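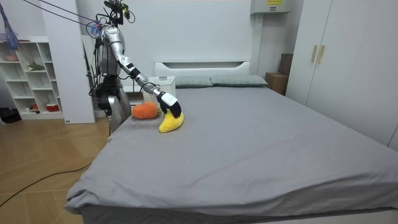 Vol. 10, No. 2

Ask the woman who runs the testing floor at Sanell when a machine will tidy your bedroom, and she sighs before she answers. "People want me to say next year," she said. "I stopped saying next year a while ago."

Sanell buys time on other companies' robots and writes up how they do at ordinary chores. The reports go to hotel groups and care homes, Radley among them, and most are gloomier than the sales brochures. We talked on a Monday in her office, with the door shut against the noise of the fans.

I asked why toys on a bed count as a serious test. A four-year-old can put a stuffed banana in a basket.

"Right, and the four-year-old doesn't have an engineer standing by," she said. "Plush is a fair place to start. It squashes, so you can be sloppy with your grip and get away with it. If a vendor can't do plush, I don't want to hear about wine glasses."
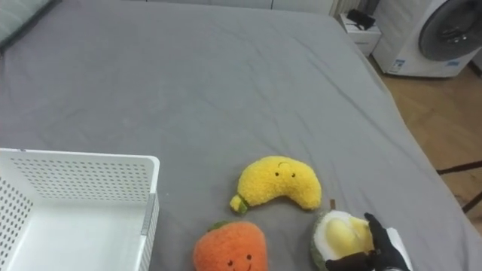

She is just as hard on the numbers vendors hand her. Zabala, a maker whose pitch she sat through in June, spoke of 675 practice runs at a single pickup job. "My first question was how many different bedrooms. They had one. Same bed, same sheet. Your house isn't that house."

Speed bothers her less than I expected. A hotel could live with a slow machine, she said, if it could be left alone for a whole shift. Her own rule is that a robot should work for around 10 hours before a person has to step in. Has anything passed? "No. And I've been generous."

What about laundry? "Picking things up is the easy end. Then you've got sorting, loading, pulling out a wet knot of sheets, folding. Each of those gets its own demo video. I'd like to see them in a row, without an edit." 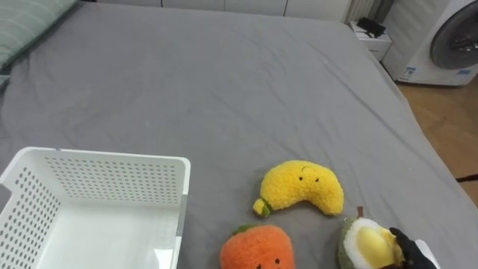
By the Ciltulis home desk

She does grant that hands have improved. Fingers that once crushed or dropped soft things now close on them with some care, and she no longer winces through every trial. I said that sounded almost hopeful.

"It's a better hand," she said. "I'd still hire a person."

Would she have one at home, if it were free? She thought about her stairs, and her dog, and the pile of coats in the hall. "Where would I put it?"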